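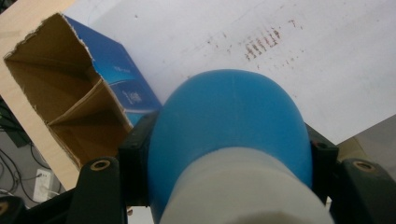
Something blue and rounded with a white band, opened carton behind it. Packing room, Lindemann.

Open day at Lindemann, Rolska, August 2021. Notes typed up on the train, sorry for the state of them.

Got there late, missed the coffee and most of the welcome. Ludger Kasten took our group round, 14 of us, far too many for the corridor. Fast talker. Warehouse first: 4,000 cartons on the racks, he said, mostly flat, and 600 go out in a good week. July was slower. Could of done with longer in there but we were moved along.

Packing room was what I'd come for. Plainer than expected. Pale floor, light tables with white legs, cables about the place. They try out cartons before ordering the full run – does the thing go in, does it come out again, does the flap survive. Asked about inner dividers. Kasten likes them, the packers less so, they catch on everything. Flaps go first apparently, then the corners.
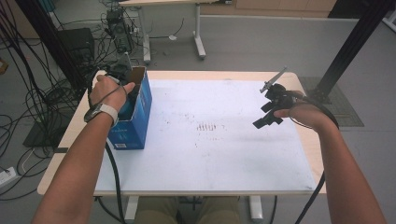
Left hand at the tall blue carton, a dark item going down into it. White board over most of the table.

I liked the board. Scuffed all over, grey smudges, little reddish-brown marks near the middle. Meant to ask what they were and forgot, Kasten was allready on to Pilteo, the new carton line. First order is 300. Price not settled, or not for our ears.

Flimier stand by the exit, samples in a tray, took two. Lunch was soup. Bus back from the main gate, not the side one, walk takes ages if you get it wrong. I did.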